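How to Remove Tea Stains from Mugs

Staff and tenants of Plalorora House are asked to follow this procedure for all mugs kept in the shared kitchens.

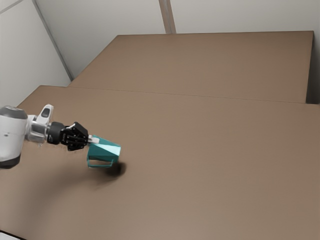 Several tenants have asked whether bleach may be used instead. It may not, as it can leave a taste and may harm the glaze.

1. Rinse the mug in warm water.
2. Add one level teaspoon of bicarbonate of soda and enough water to make a paste.
3. Spread the paste over the stain - including under the rim - and leave it for 30 minutes.
4. Rub gently with a soft cloth. Wire wool must not be used.
5. Wash with washing-up liquid, rinse twice and leave upside down to drain.

Heavy stains may need a second treatment. Fresh cloths are kept in the cupboard below the sink.

Page last reviewed: 3/25/23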